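How Sorting Works

Muddale Learning Pages: Everyday Jobs

Sorting means putting things into groups. You sort when you put your socks in one drawer and your shirts in another. You sort when you pull all the blue pieces out of a puzzle box to make the sky. Stores, post offices, kitchens and factories sort things all day long.

Most sorting needs only a few things: a pile of mixed items, a flat place to work, and somewhere to put each group. The place for a group can be a bin, a box, a bag, a drawer or just a spot on the floor.

Picking a rule

Before you sort, you need a rule. A rule tells you which group a thing belongs in. Color is one rule. Size is another. You could also sort by shape, by what something is made of, or by what it is used for.

The same pile can be sorted in many ways. Think of a bag of buttons. If your rule is color, a big red button and a tiny red button go together. If your rule is size, they go in different groups. Both ways are correct. Which one you pick depends on what you want to do later. Somebody sewing a red coat wants the red buttons together. Somebody fixing a shirt wants the small ones.

A good rule is clear. "Has four holes" is a clear rule for buttons. "Looks nice" is not so clear, and two people using that rule will end up with different piles.

Sometimes you need two rules. The public library in Kimaro sorts returned books first by age group. Then each group is sorted again by the letters on the spine. Doing it in two steps is easier than looking for the exact shelf the first time.

Things that don't fit

Almost every pile has a few things that do not fit the rule. If you are sorting pens and pencils, where does the eraser go? Some people start a bin marked "other." An "other" bin is useful while it is small. When it fills up, look inside. You may find there are enough erasers to have a bin of their own.

Some things fit in two groups. A sticky note pad is paper, and it is also a desk supply. You have to choose one place and then stick with it, or the next pad will end up somewhere else.

Bins and why they have colors

Bins keep groups from mixing again. A bin needs sides high enough to hold things in and an opening wide enough for a hand. Clear bins let you see what is inside. Bins in solid colors are easy to tell apart from across a room.

Color helps people remember. If the bins are always in the same order and always the same colors, after a while you reach for the right one without reading a label. Labels are still a good idea. Not everyone sees colors the same way, and some people have trouble telling red from green. A word or a simple drawing on the front of the bin helps everybody.

Where you put the bins matters too. The bins used most should be the closest. At the Jitbridge parcel office, the bins for nearby streets stand right next to the work table, and the bin for far-off towns is against the wall. The office handles 900 parcels on a busy Wednesday. A few extra steps for each parcel would add up to a long walk.

The work table

You can sort on the floor, but a table is kinder to your back and knees. A sorting table should be steady. It should also be big enough to spread things out, so that you can see each one.

Many work tables have wooden tops. One kind is called butcher block. It is made of many strips of wood glued together side by side. Look at one closely and you can often see that the strips are slightly different colors, even when they come from the same type of tree. You may also find a knot, a darker round mark where a branch once grew. Gluing strips together makes a thick, strong top that is less likely to bend or warp than a single wide board.

Butcher block got its name from the heavy blocks that butchers used for cutting meat. Now you can find it in kitchens, garages and workshops. It should be wiped clean and dried after use, and spills should not be left to sit on it.

Sorting things in wrappers

A lot of things we sort come in plastic wrapping. Wrapping keeps out dust and dampness, and with food it helps keep germs out. It can also make sorting harder.

Smooth plastic is slippery. If you pinch a wrapped item at one corner, it may twist or slide out of your fingers. It is easier to hold near the middle, with your fingers on both sides. Shiny wrapping also reflects light, and a bright spot can hide the words printed on it. Tilt the item a little and the bright spot moves.

Empty wrappers are a different problem. They weigh very little and take up a lot of room. A bin of crumpled plastic looks full long before it is heavy. Press the air out gently and more will fit. Keep empty wrappers away from full packages, or you may throw out something you wanted to keep.
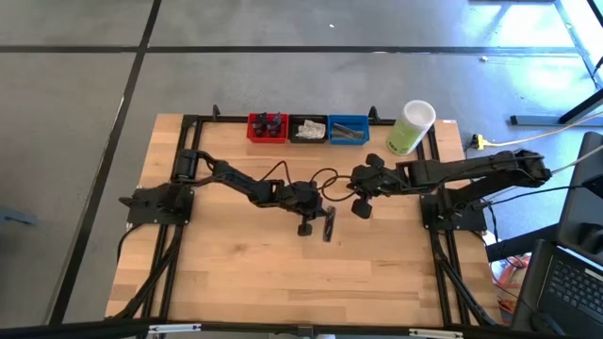
How many bins do you need for sorting?

You need one bin for each group in your rule. Sorting with 3 bins is a good way to start, with one kind of thing in each. If you find you are squeezing two kinds of things into one bin, add another. If a bin stays empty, take it away.

Sorting in the right order

It often helps to take out the biggest group first. Say you have a box of 18 crayons, markers and colored pencils, and most of them are crayons. Take out all the crayons. The pile left over is small, and the rest is quick.

Other people like to pick up one thing at a time, look at it, and put it in its bin before touching the next. This is slower at the start, but it means you handle each thing only once. The packing room at Fidelgate, a company that mails out craft kits, works this way. Every kit in an order is picked up, checked and placed in its bin. The storeroom there has 652 bins on its shelves, and each one has a number.

Checking your work

Mistakes happen in sorting, especially near the end, when people get tired. A quick look through each bin will find most of them. Something in the wrong group often stands out by its color or shape.

When you find a mistake, move the item and check the one under it too. Two things that were stuck together can go into the wrong bin as a pair.

Try it yourself

Ask a grown-up for a drawer that needs sorting. A kitchen drawer works well if there are no knives in it.

Take everything out and spread it on a table.
Choose a rule and say it out loud.
Find a bowl or box for each group.
Sort until the table is clear.
Check each group.
Wipe out the drawer before you fill it again.

When you have finished, try a new rule on the same things. Spoons sorted by size will make different groups from spoons sorted by what they are made of. Then decide which way would help the people who use the drawer, and put everything back in those groups.

Words to know

Sort: to put things into groups.
Rule: what you use to decide where something goes.
Bin: an open container for keeping things together.
Butcher block: a thick wooden top made of strips glued together.
Knot: a mark in wood where a branch grew.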